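Minlow: a trading and crafting game for browser and desktop

4 min read
Last updated in May

Minlow is an online trading and crafting game set in a river delta. Players gather raw goods, turn them into finished ones, and sell them to each other in towns along the water. It was made by Birkon, a small studio, and runs in a current browser or as a desktop download. One account works for both.

The game keeps an ownership record for land plots and for a class of items called marked goods. Marked goods can be sold outside the game's own markets. Everything else stays inside the game. You don't need a wallet to start, and you can play through all of the towns without ever setting one up.

What you do in the game

A new player arrives in Shimada, the first town, with a boat, a small hold and a line of credit at the harbor office. The credit pays for a first load of reeds, clay or wool. You take the load to a workshop, make something from it, and look for a buyer.

Prices are set by players. The harbor office buys at a low fixed rate so that a bad trip doesn't leave you stuck, but most people stop using it after the first few sessions. Each town posts its own board. Goods that are common upriver tend to be scarce near the coast, and the trip takes real time, so the price you saw when you left may be gone when you arrive.

Crafting uses recipes. Some come with your trade, some are bought, and a few are found by combining materials at the bench. Shigeru Matsuda, who designed the recipe system, kept failed combinations in the game as scrap, which can be sold to the mills in bulk. Wool and dye recipes have the most branches. Boat parts have the fewest, but they sell steadily.
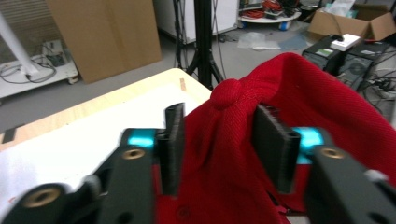
Trades can be changed once per season at no cost. After that the guild charges a fee in silt, the in-game currency. Changing trades does not remove recipes you already know. It only affects which workshops give you the member rate and which daily orders you see on the board.

Land

There are 2000 plots in the delta. No more will be added to the current map. A plot can hold two buildings, and one of them must be a dock. Owners set a docking fee, within limits, and keep whatever it brings in. They can also let other players work the land for a share of the output. The share is agreed on a contract screen before any work starts, and neither side can change it until the contract ends.

Plots that are left alone for a full season go wild. You still own a wild plot, but the docks close and other players can gather from it freely. Repairing the dock brings it back under your control. The repair cost depends on the building level.

Floods happen. They are announced on the town boards on Thursday and arrive over the following days. Goods stored at ground level may be lost. A raised store protects them and can be built on any plot that has a dock.

Silt and marked goods

Silt is earned by playing: filling orders, selling at market, and collecting fees on land. It is spent on repairs, recipes, guild charges and freight. Birkon does not sell silt for money, and there is no way to cash it out through the game.

Marked goods are items that carry a maker's name and a record of every owner since. To mark an item you need a guild stamp, and stamps are limited each season. Once marked, an item can be held in a wallet and moved to an outside market. The first transfer from an account takes longer than later ones while the wallet is checked. Transfers can't be reversed, so read the address before you confirm.

The value of a marked item can go down as well as up, and it may not find a buyer at all. If you are looking for a source of income, this is the wrong product. The ledger and transfer service is run by Sultura under its own terms, which you accept when you connect a wallet.

Playing with others

Players can form a company with a shared hold and a shared account book. Every withdrawal shows in the book with the name of the player who made it. The founder can set limits for each member, and a new member starts with the lowest limit.

Text chat is by town. Company chat works anywhere. Voice is not included. Reports go to the support desk, which is led by Brigitta Lüthi, and a reported trade is frozen until someone has read it.

System requirements

Browser: a current version of any major browser with hardware acceleration turned on.
Desktop: 4 GB of memory and a broadband connection. Integrated graphics are fine on the low and medium settings.
Phones: the market board and company chat open on a phone. Sailing and crafting do not.

Editions

The free edition includes all towns, all trades and the full market. It has one boat slot.

The captain's edition is a single purchase. It adds a second boat slot, a larger hold and a set of sails with patterns drawn by Shota Sugiyama. It does not include land or guild stamps. If you buy it in the browser it shows up on desktop the next time you log in.

Refunds are handled by the store you bought from. A refunded account goes back to the free edition and keeps its progress. If both boats were loaded, the cargo from the second one is moved to the harbor office in Shimada, where it can be picked up at any time.

Known issues

Freight timers sometimes show the wrong arrival hour after a browser tab has been asleep. Reloading the page corrects it. The dye bench may list a recipe twice if it was both bought and found. The duplicate has no effect and will be cleared in the next patch.

Related

Choosing a first trade in Minlow
How docking fees are worked out
Connecting a wallet through Sultura
Tsutomu Arai on drawing the delta map
Patch notes: company account books
Aminu Osagie answers questions on flood rules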